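Swapping the background behind your demonstrations, step by step

Hello again, and thank you for all the kind notes on the March tutorial! Today we're taking the green cloth setup a little further.
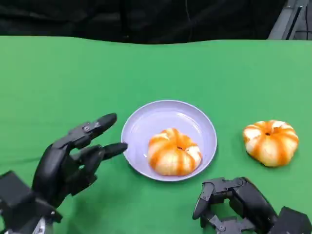 Start by keying out the cloth on a single episode - just one, please, before you run all 2,155. Check the mask near the fingertips, where green light likes to creep in. Then paste in your new tabletops and train as usual. Mayu Ichikawa on our Kondham team likes to hold back 37 episodes for testing, and I've happily picked up the habit.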